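Two-hand handheld grippers: stiff fingers or soft ones for thin plastic tubs?

7 replies · 600 views

cundemwood_kit
Been going back and forth on this all September so I figured I'd ask people who've done it. We're trying out a pair of the handheld two-finger grippers (black fingers, yellow tips) for two-handed demos, and the object I keep coming back to is a latching food container. You know the kind, clip tabs on the long sides, flap on the end. It flexes the second you squeeze it and it's slick. 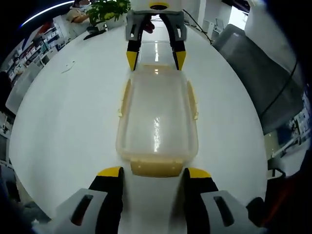
My question is whether I should stay with the fingers we've got or swap in the softer Golley ones before we record a big batch. I like ours because I can feel through the trigger when I've got hold of something. My coworker Eero Mustonen swears by the Golleys and will not let it go.

hexdriver
Golley fingers, easy. We ran both at my last job, 60 grasps each on takeout tubs, and the soft ones dropped 4. I don't even want to tell you what the stiff ones did lol

palletjack_
Gonna disagree with hexdriver. Soft fingers are great until you need to lift a long thing from both ends, and then they fold and the whole tub droops in the middle. What approach are you using? One person on both grippers or two people facing each other?

cundemwood_kit
Facing each other, one gripper per end. The far one comes down over the table and the near one goes in low and flat. I'm finding the near side way easier to line up, so maybe my problem is the angle and I'm blaming the fingers! 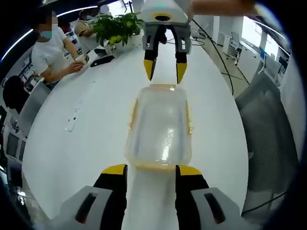

Near gripper at one end of the tub, far one open and pointing down toward the other end.

palletjack_
Yeah I'd fix the angle first. Have both people come in at the same pitch and see what changes. It costs you nothing.

mwendt_lab
Can I ask about the lens? That table edge bends like crazy. We went with a narrower one on our Indura setup and regretted it, you lose the other gripper as soon as you get close. I'd keep the wide view, personally.

cundemwood_kit
@mwendt_lab keeping it! I tried cropping and hated it. I want both sets of fingertips in view the whole way through.

hexdriver
Angle matters, fine, but you're still pinching a thin rim with stiff fingers. Put a load in that thing and get back to me. Also what controller are you sending this to? If it's the Heinonen one the grip force steps are really coarse and that's half your trouble right there.

cundemwood_kit
It is the Heinonen, ugh. Hadn't thought about that. I did a few more with the tub's shallower look-alike, both of us on the ends at once, and I'm leaning toward keeping our fingers for now (sorry Eero). 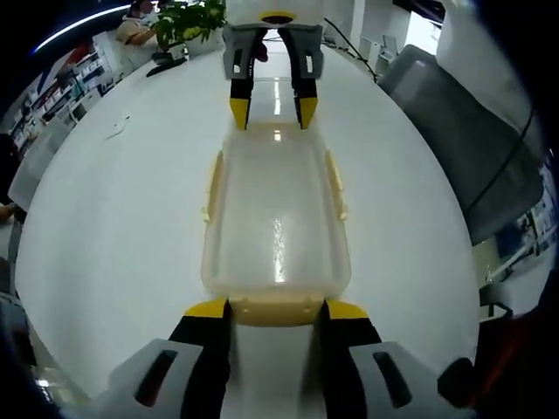

Fingers on both ends of the tray, yellow tips touching the rim at the far side.

palletjack_
Looks decent to me. Try it with the tabs facing the grippers too, that's where ours used to slip.

hexdriver
Still say Golley. Post your drop numbers when you have them

12 likes · 3 shares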